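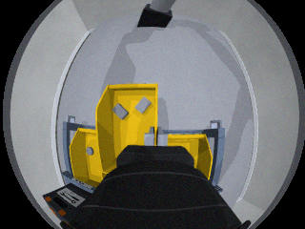 Budgeting for a second gripper arm, or for simulation seats first?

Posted 3 Feb 2021 by Bimla Singhal

Our department operates one gripper arm for teaching rack loading and unloading. We have been asked to submit an equipment plan for the coming year and must choose between two proposals. The first is the purchase of a second arm of the same type. The second is to keep the single arm and pay for simulation seats, so that students can practise picking upright pieces from a rack on screen before they are given time on the machine.

The supplier, Rallis, has quoted for the arm but not for spare fingers, mounting or training. The simulation package under consideration is Flotanell. We have 80 students in the year and two technicians. I should be grateful for advice from any institution that has made a similar decision, in particular on costs that do not appear in the quotation.

Answer by Savvas Sarantis

I would advise that the seats be purchased first and the arm deferred. We took this course at Ivwood and have not regretted it. The following should be entered in the plan as separate lines.

Seats. Ask whether the licence is per named user or per concurrent user. With 80 students the difference is considerable. We found four concurrent seats too few during assessment weeks.

Computers. The wrist camera view is demanding to render, and our older machines could not show it at a usable speed. Please test on your own hardware before signing anything.

Models of your own parts. The racks and blocks supplied with a package are seldom the ones used in the laboratory. Someone must measure yours and build them, including the clearances between neighbouring pieces and the posts at the corners of the rack. We allowed two weeks of technician time and this was not enough.

Camera matching. If the simulated wrist view is wider or narrower than the real one, students learn to judge distance wrongly. It is also necessary to check how much of the target the gripper body hides. A piece standing directly ahead may have its lower part out of view at the moment when the fingers must close on it, and a second, fixed camera may therefore be needed on the real cell. That camera, its bracket and its cabling should be in the budget.

Your quotation should also state the annual maintenance charge – ours was given only on request, in January, after the order had been approved.

Answer by Prasert Luangrath

Buy the arm. Students want to use the real thing and a simulation is not the same.

Answer by Minoru Amano

I agree in the main with Mr Sarantis, but I would not dismiss the second arm altogether. The question is what happens to your teaching when the only machine is out of service. If the supplier cannot commit in writing to a repair time, a second arm has a value that simulation cannot replace, particularly where marks depend on practical work.

A middle course is to ask Rallis for a lease with an option to purchase. Sterota offered us such terms, and the lease was charged to the running budget, leaving the capital budget untouched. Your finance office will be able to say whether this is permitted.

Whichever option is chosen, please include spare finger pads. They wear more quickly than suppliers suggest when beginners are gripping rigid blocks.

Comment by Melina Kontogiannis

Could Mr Amano say whether the lease covered insurance? Ours did not, and the sum was not small.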